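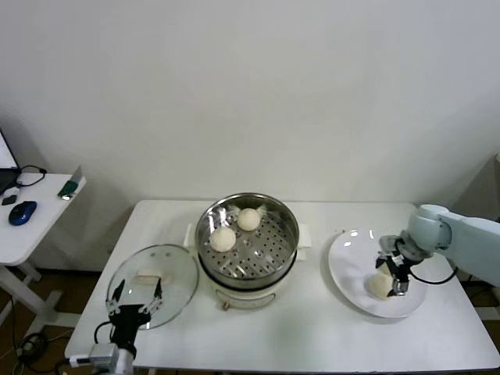
Good evening, and thank you for coming to the Savbridge food group. My talk is about steaming at home, in a small kitchen, with an electric pot. I grew up with bread from the oven, so I learnt steamed buns late, and I made every mistake myself. (Wait for people to sit.) Look first at how much space there is in the steel basket. Two buns are in it, both near the back left, and the other is on the big white plate. Beginners want to fill the basket to the rim. Please don't. A bun grows when it steams, and if it touches its neighbour the skin tears when you pull them apart.

The dough. For my recipe I use 300 g of flour, and I let it rest until it is soft like an ear lobe. Yaneth Mamani taught me this test when we shared the kitchen in Huamán Street. Let people touch the dough, pass the bowl to the left side first.

The holes. The floor of the basket has small holes and the steam must go through them. I cut a square of paper under each bun, only a little bigger than the bun. One large sheet closes the holes and the bottom stays sticky. (Show the bad bun from yesterday -- it is in the blue box.)

The lid. Glass is nice because you can look without opening. When the time is finished, switch off and wait. Then lift the lid on one side, away from your face, and keep it tilted so the drops run to the edge. Drops on a bun make yellow marks.

Time. 10 minutes for the small size, counted from when the steam comes, not from when you turn the knob. Talha Rizvi asked me last month about frozen ones. Give them more time, and do not thaw them before.

Water. I put 700 ml in my pot at home, but every pot is different, so read the line inside.

The plate. Use a wide one, and leave room between the buns here also. If they are piled up while hot, they become wet underneath.

Now questions, then tasting. The chilli sauce is on the side table -- tell them it is strong.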